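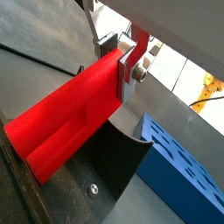 The Zolldale Fillthorpe work table, one winter and one spring later

22 shares | 4 comments

I put off buying a proper work table for longer than I care to admit. For years I did everything on an old door laid over two filing cabinets, and it served me well enough until the day I tried to cut a long strip of canvas on it and found the knife following the panel molding instead of my ruler. So I started reading reviews, and asking people, and standing in showrooms pressing down on the corners of things, and in the end I came home with the Fillthorpe in dark gray. I've had it since before the snow, and I think I know it well enough now to tell you what it's like to live with.

Price first, as I know some of you will scroll for it. I paid $992 with delivery, which is a lot of money for a table and more than I told my sister. There was a cheaper one by Asetti that I liked very much in the store, but it came only in glossy white, and I get the afternoon sun straight through my window. I'd have been squinting from lunch until supper!

The top is what you're paying for, and the top is lovely. It's a dark, matte gray with a very fine speckle in it, so quiet that you may miss it until you bend down close. When the light comes across it you get a soft fade from one side to the other and no hard glare at all, and I didn't know how much I wanted that until I had it. Pale thread shows up on it beautifully. So does paper, so do pins, so does anything light in color that you're forever dropping and patting around for. Dark screws are another story (I keep a white saucer for those now).

It isn't one single unbroken sheet. The top is made in panels, and there's a thin darker line where one gives way to the next. I worried about that line more than anything else before I bought it. In use it has bothered me in exactly one way, and that's writing: if I have a single sheet of paper lying over it, my pen finds it every time. With a pad underneath, or a cutting mat, I forget it's there. Crumbs and eraser dust do like to settle in it, and I run a dry paintbrush along it when I tidy up in the evening.

Putting it together was fine. The instructions ask for two people and I'd listen to them, mostly on account of the weight. My neighbor and I had the legs on before the coffee went cold, and then spent a good deal longer arguing over which way the long side should face. Do put the feet on before you turn it over. We did it the other way and had to tip the whole thing back again, with some language.

Now for the grumbles. It shows fingerprints, especially if you've had hand cream on, and you'll see them best at 10 in the morning when the sun is low. A damp cloth takes care of it, but you have to go over it again with a dry one or you get a cloudy patch. The leg bolts wanted another quarter turn after the first month, and nothing in the booklet mentions that. And the cable opening sits at the back left corner, with no way to change it, so if your outlet is on the right, as mine is, you'll be running a cord the whole length of the wall.

I also tried the felt desk cover Saragih sells, thinking I'd protect the surface. It was handsome and I took it off after a few weeks. It slid, and it hid the part I'd paid for, and the top hadn't picked up a scratch without it anyway.

Would I buy it again? I would, and in the same gray. If all you want is somewhere to set a laptop, then it's far too much table and you should spend $100 on something secondhand and be happy. If you cut, glue, sort, mend or take things apart, and you do it most days, go and press on the corners of this one. They don't move.

4 comments

Dionysis Chatzigeorgiou
Thank you for mentioning the cable opening. I have the same table and the same trouble, and ended up turning mine around so the opening faces me. It looks silly but the cord reaches.

gluepot_annie
How is it with hot glue? I'm hard on tables.

Author reply
I always put a mat down for hot glue, so I can't tell you much. One small blob did get past me in June and it lifted off with a fingernail once it had set.

merle in the attic
Can confirm the fingerprints.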